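Pemaldale's refill shop adds a second day of deliveries to Jeststead

Shoppers in Jeststead who have been making the trip over the hill to fill up their soap bottles and rice jars will be glad to hear that the trip is about to become optional. Suominen, the refill and fair trade grocery on the main street in Pemaldale, is adding a second weekly delivery round to its neighbor town from March, and it is taking on a good many new products at the same time.

The shop began delivering to Jeststead last fall, rather nervously, with a single round and a short list of things people could order: oats, lentils, dish soap, laundry liquid, olive oil and the very popular peanut butter. Hanne Þrastardóttir, who has run Suominen since it opened, had hoped for enough orders to cover the gas and perhaps a little over. By the end of January the round had 267 households signed up, and there were weeks when the last boxes went out well after supper.

"I would be standing there at eight in the evening with a crate of chickpeas, apologizing to somebody in their slippers," she told us over a cup of tea in the back of the store. "And they were so nice about it! But you can't ask people to be nice about it forever, so we either had to stop taking new customers or find another day, and I didn't want to stop."

The way it works will stay the same, which will please the regulars. You put in an order online or by phone before noon on the day before your round, your full jars and bottles arrive in a returnable crate, and you leave the empties on the porch for the driver to take back. Containers are washed at the shop and go straight into use again. There is a small deposit on each jar the first time, and you get it back if you ever decide to leave, though Hanne says very few people have. Delivery is free above a modest order and costs a couple of dollars below it.

What will change is the list. Suominen has gone from a few dozen lines to 680, and the store has spent the winter writing to suppliers to find out where things come from and who was paid to make them. Coffee and chocolate were the easy part, as there are plenty of growers' cooperatives with good paperwork. Socks and dish towels took a lot longer (one mill answered after four months, with a very kind letter and a box of samples), and a few items that customers had asked for were left off because the answers never came at all. Each product now has a card, in the store and on the website, saying who made it, how it traveled and what happens to the packaging.

Much of that work was done by Kári Ingvarsson, who moved to Pemaldale two years ago and started out behind the counter. He admits that the cards are not perfect, and he would like customers to write in when something on them seems thin or out of date. He is also the person to ask about Zulitz, the shop's own range of plain cleaning products, which are mixed a few miles up the valley and sold only in refillable bottles.
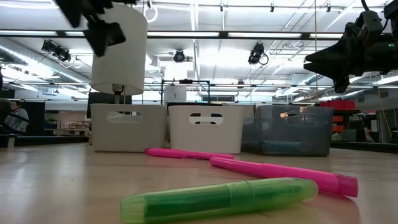 Will it cost more than an ordinary grocery order?

It depends a good deal on what you buy. Dry goods, soap and laundry liquid come out close to supermarket prices, and sometimes a little under, while coffee, chocolate and clothing are usually higher because the growers and makers are paid more for them. Hanne suggests that new customers start with the two or three things they use up fastest and see how the bill looks after a month.

Sign-up for the new round is open now, and streets on the north side of Jeststead will be moved over to it first. Households already on the list will get a note in their next crate telling them which round they are on, and anyone who would rather keep their old slot only needs to call the store. Hanne asks that people please rinse the oil bottles before they put them out.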